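The Thursday Tour

Valter Garcia signed the visitor sheet at Stotthorpe at ten past two, under a name he couldn't read, and was handed a sticker to wear. He put it on his jacket, then took off the jacket. It was warm in the hall.

He had been sent by Prata, which owned 104 laundries and a few hotel kitchens and had some money it was thinking of spending. The company asking for the money was called Grusetti. The thing it wanted to sell was called Jorkuvel, and Valter had read the brochure twice on the train without finding a price in it.

"We like people to come on an ordinary day," said the woman who met him. Her name was Natália Pacheco and she walked quickly. "You'll see it as it is."

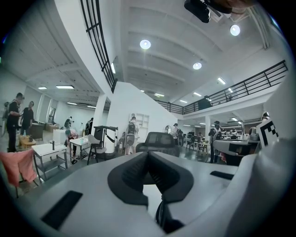
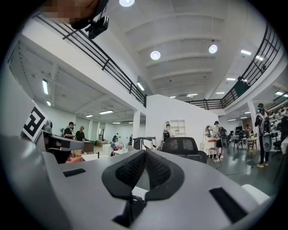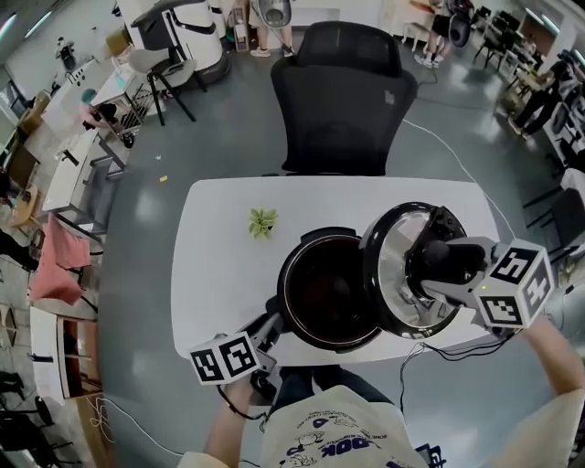

"And where is the robot?" Valter asked.

"Which one?"

"The one that does the cooking. The brochure has it lifting a lid."

"It will lift a lid," she said. "Right now these guys are lifting lids so it can learn how."

He wrote that down. He had a small notebook with a hard cover, and he had found over the years that people talked more carefully when it was open. His last three reports had all said no. One of them had been about a machine that folded towels, and it had folded them very nicely as long as a man from the company stood next to it and laid each one flat.

There were four other visitors on the tour. Two of them were from a college and asked about jobs. One was a tall man named Vaughan Stubbs who put money into things and told everyone so before they had reached the first table. The fourth never spoke at all and Valter took him for a competitor.

"So it's basically a recording studio," Stubbs said. "But for hands."

"That's good," said Natália. "Can I use that?"

"Go ahead."

Valter did not write that down.

They stopped while a young man finished what he was doing and stepped back from his table. His name was Stojan Shehu, and he had been there since January. He rolled his shoulders under the straps of his backpack and waited to be asked something. He looked like someone who had been told to be polite to visitors and didn't mind it much.

"How many times do you do that in a day?" Valter asked. "The lid."

Stojan glanced at Natália.

"You can tell him," she said.

"Depends on the day. If it's the lid all day, then a lot. Sometimes they switch us at lunch and I get drawers."

"Are drawers better?"

"Drawers are okay."

"And do you do it the same way every time?"

"No, they don't want that. They want it different. Fast, slow, from the side. Somebody moves the pot a little." He thought. "I open the one at home like that now. From the side. My wife noticed."

The college people laughed. Stubbs laughed too, a little late, and looked at his phone.

"If you miss it," Valter said, "if you drop the lid. Does that get thrown out?"

"Some of it they keep."

"Who decides?"

Stojan pointed with his chin at the ceiling, by which he meant the upper floor, and Natália said they would be going up there next and that Nuno would be glad to take that question.

Nuno Loureiro was not glad. He had a sandwich in his desk drawer that he had clearly been about to eat, and he kept the drawer open an inch the whole time they stood there. But he answered. He said they kept the misses when the person recovered from them, and dropped them when the person just stopped. He said a model that had only ever seen things go right would stand there like an idiot the first time a lid was stuck.

"And how does it do?" said Valter. "The model. With a stuck lid."

"In here, or in a kitchen?"

"Is there a difference?"

Nuno looked at Natália much as Stojan had, but he didn't wait for her. "Sure there's a difference. In here it knows the table."

"I think what Nuno means," Natália said, "is that we're at a very exciting stage."

"I mean it knows the table," Nuno said.

That went into the notebook, with a line under it.

The demonstration was at three o'clock, in a side room with 6 folding chairs and a pot on a counter. The machine had two arms on a post. A technician typed something and then stood with his hand near a red button, and the arms came up slowly, the way a person gets up from a low couch. They stopped over the pot. The left one moved a little and moved back.

"It's thinking," said Stubbs.

It went in from the side. Valter saw that before he saw anything else. It came in low, the wrist turned over, and it took hold of the lid and swung it open, and the college people clapped.

"Could you move the pot?" Valter said.

"Sorry?"

"Move it a little. Stojan said somebody moves it."

The technician moved the pot the width of his hand. The arms came up, and the machine opened the lid again, slower.

"Now could you put something on it? A dish towel."

There was a short silence. Natália said the system hadn't been shown towels yet, towels were planned for the next phase, and there was coffee in the hall if anyone wanted some before the questions. Stubbs stood up at once.

Valter stayed in his chair. He had a towel in his bag, as it happened, a white one from Prata, one of thousands, and he considered getting it out. The technician had taken his hand away from the button and was wiping his palm on his pants. He was maybe twenty-five.

"Does it ever do it?" Valter asked him. "With something in the way?"

"Two times out of 5," said the technician. "On a good day. Please don't say I said that."

Valter said he wouldn't. He sat with the pen in his hand and looked at the open pot. Two out of 5 was worse than the towel folder, if you believed the towel folder's numbers, and he never had. It was the first figure he'd been given all afternoon.

On the train he started the report. He wrote No at the top, as he usually did, to save time, and under it he wrote: knows the table. Then he wrote: ask again after the towels.

He called home from the platform to say he'd be late, and his daughter wanted to know if he had seen any robots.

"One," he said. "Mostly I saw a lot of people."

"What was it like?"

"It opens a pot like a man named Stojan," he said, and then his train change was announced and he had to run for it.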